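The Drulik Lot

The estate came to Mirkeo as a single lot, which meant one invoice, one storage bay and one appraiser. Lakshmi Varghese had the appraisal. She was given two days and a ledger with 65 ruled lines to the page.

The house was at the top of Retamal Street. The owner had been a repairer of small instruments, mostly for schools, and had kept everything that passed through his hands and was never collected. The family wanted the rooms cleared by the end of the month. They had already taken the silver and the good chairs.

She started in the back room. Her method was fixed. An item was taken from the shelf, placed on the table, examined, entered and moved to the far wall. Nothing went back on the shelf, and nothing was examined twice. Condition was recorded on a scale that Mirkeo had used since before she was hired: A for sound, B for worn, C for repairable, D for parts. A fifth grade had existed once and had been withdrawn after disputes.

By noon she had entered 35 items. They included a zither without strings, three recorders that smelled of disinfectant, an accordion with a perished bellows, and a biscuit tin full of clarinet pads. The accordion was a D. The biscuit tin she graded B, on the tin, and left the pads unvalued.

Item 36 was a toy drum. It had a paper tag, and on the tag was written, in pencil, "October. Do not tighten." There was no year and no name. The other uncollected items in the room had a name at least, and most had a telephone number.

She read the tag again. Then she cut the string, put the tag in an envelope, wrote the item number on the envelope and set it inside the ledger. She cleared a space on the table and put the drum down.

Her entry ran to six lines. Drum, toy, red lacquered body. Head off-white, uneven in tone, one faint crease. Head fixed by small brass-colored tacks, closely set. Red strap on a metal ring, with black plastic slide. Stick, cream. Condition: and there she stopped, with the pen over the column. 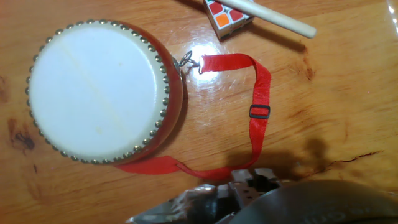

Tacked heads can't be tightened, Dorsey said when she telephoned the office. There was nothing on a drum like that to turn. You warmed it or you left it alone. Whoever wrote the tag either didn't know drums or meant something else, and the man had known drums.

"The strap, then," she said.

"What about the strap?"

"It has a slide. You can tighten a strap."

The line was quiet. Somebody in the office was running the label printer.

"Grade it B," said Dorsey. "Toys don't go over B unless they're boxed."

She did not grade it. She left the column open, which the Mirkeo handbook allowed for up to 2 items per lot, and went on to the next shelf. The afternoon was bows. A bow takes longer than people expect. The stick has to be sighted along its length for warp, the screw turned out and back, the hair checked for breakage on the playing side. She did these in order and recorded each one. At four o'clock the light went off the table and she switched on the lamp.

The repairer's own ledgers were in the cupboard under the window. They were not part of the lot. The family had marked the cupboard with tape, and the tape said PAPER – SHRED. She had no instruction to open it and none to leave it closed. She opened it.

He had kept one book for each year, with the work entered by date in, work required, date out and charge. The handwriting on the tag matched the handwriting in the books. She took the Octobers, starting with the most recent and going backward. It was dull work. Most of it was valve springs and cork.

She found the drum in the ninth book.

"Toy drum, red. Plarkura school, lower form. Strap too long for the child, drum hangs at the knee. Father asks can it be shortened. Advised slide instead, so it can be let out as she grows. Fitted slide. No charge."

The date-out column was blank. Beneath the entry, in different ink, he had added a line. "Father came in. They are moving, will send for it. She is measured for the present setting. Leave as is."

She checked the following year, and the one after. In each October there was a line with the same three words, "Drum, red. Hold." In the fourth year the line was shorter. In the fifth he had entered a storage charge and crossed it out. From the sixth year on there was only a small mark in the margin, a tick, every October, and it took her some time to be sure that the tick referred to the drum and to nothing else. She was sure once she saw that it was always placed against the same day.

The last tick was in the last book. After it came a repair to a cornet, then blank pages.

She closed the books and returned them to the cupboard in sequence. Then she took out her own ledger and considered what could properly be said. Mirkeo did not pay for provenance on toys. A line of history added nothing to the reserve, and Dorsey would strike it in review. The handbook permitted remarks where they affected handling. It gave examples: loose veneer, live ammunition, mold.

She wrote in the condition column: B. She wrote in the remarks column: Strap set to owner. Do not adjust.

Then she took the tag from its envelope, tied a new length of string through the hole and put it back on the drum, on the ring, where it had been. This was contrary to method. Tags were to be retained with the ledger until sale. She made a note of the departure and initialed it.

The remaining shelf held music stands and a box of mouthpieces. She finished it at twenty to seven. The back room closed at 39 pages of the ledger, counting the bows, and she ruled a line under the final entry and dated it Apr 16, 2018.

On her way out she stopped at the cupboard under the window. The tape was coming up at one corner. She peeled it off, folded it over on itself and put it in her coat pocket, and in the column for items referred back to the family she entered: Books, bound, one cupboard. Ask before disposal.

The front room was tomorrow. It was mostly pianos.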